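How Does the Mail Program Know What Is Junk?

Print this page | E-mail this page

June 27, 2022

If you have an e-mail address, or if somebody in your family has one, you have maybe seen a folder with the name "Spam" or "Junk". Inside are letters which nobody asked for. They say that you won a telephone, or they want to sell you pills. The question is, who puts them in this folder? There is no person who sits and reads all your mail. A program does it, and this program is called a spam filter.

Think of the sieve in your kitchen. You pour the spaghetti in, the water goes through and the spaghetti stays. A spam filter does the same with letters, only it has to decide each time if a letter is water or spaghetti.

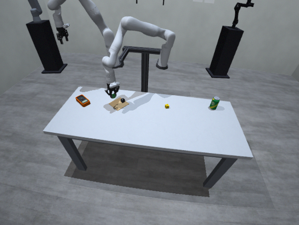 The first thing which the filter looks at is the sender. Every e-mail carries the address of the person who sent it, and also the names of the computers it passed on its way. All the sorting is done with numbers inside a computer, so a filter needs no arms like the two white ones behind the table, and it never holds a letter. It compares the address with a long list. If this address has sent junk to many people before, the letter begins with a bad mark. If you have written to this address yourself, it begins with a good mark.

The words

Next the filter looks at the words. Some words come often in junk: "winner", "free", "hurry". Other words come often in real letters: "homework", "grandma", "see you soon". Each word gets points. Let us take a small letter and count the points together:

"Hurry! You are a winner! Click now for your free prize."

Hurry: 9 points
Winner: 11 points
Free prize: 20 points

Together it makes 40 points. In our game we say that everything over 30 goes to the junk folder, so this letter goes there. A real filter uses other numbers and many more words, but the adding is the same.

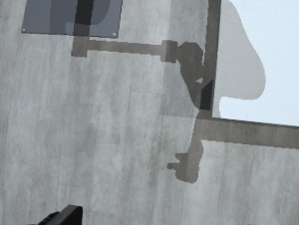
Floor boards seen from above. Computer drawing.

How does it learn?

In the beginning a filter does not know which words are bad. People must show it. They give it a big heap of junk letters and a big heap of good letters, and the program counts in which heap each word comes more often. This is called training.

You can train it too. When you press the button "This is spam" in your mail program, you tell the filter that it missed something. In the Clarnell mail program the button has a small picture of a trash can with a letter in it. In other programs it looks different, so ask a grown-up to show you.

The people who send junk learn also. They write "fr3e" in place of "free" and hope that the filter does not know this word. Then the filter must learn "fr3e" too. It is a race and it does not have a finish. 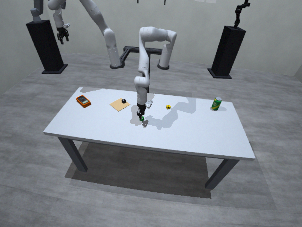
Robot arms at a long table.

When the filter is wrong

Sometimes a good letter falls in the junk folder. Last November the library in Tikcombe sent a letter to all children in the reading club, and the first line was "Hurry, free books for every winner!" You can guess where many of these letters landed. The library wrote a new letter with calmer words and this one arrived well.

For this reason it is good to look in the junk folder from time to time. Here are some rules when you do it:

- Look only at the sender and the title.
- Do not click on links in a junk letter.
- Do not open files which are attached to it.
- Never answer, also not to say "please stop". Your answer tells them that your address is in use.
- If you find a letter from somebody you know, ask a grown-up, and then press "Not spam".

Try it yourself

Write two short letters on paper, one real and one junk. Give points to the words and let a friend add them. Did your junk letter come over 30? Now try to write the same junk letter so that it stays under 30. It is harder than you think!

Print this page | E-mail this page

Reader comments

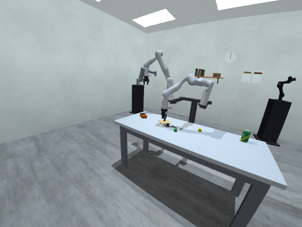 One reader writes: We played the point game in our class in Clukby and my junk letter got only 9 points. I wrote it very politely. My teacher said that polite junk is the worst kind.

Another reader: My dad orders garden seeds from Petersen and their letters always go to spam. He pressed "Not spam" and the next one went to spam again. How many times must he press?

Answer from the author: It depends on the program. He can also put the address of the shop in his address book, this helps often more than the button.

Another reader: Is "grandma" a good word in every language or must the filter learn it again each time?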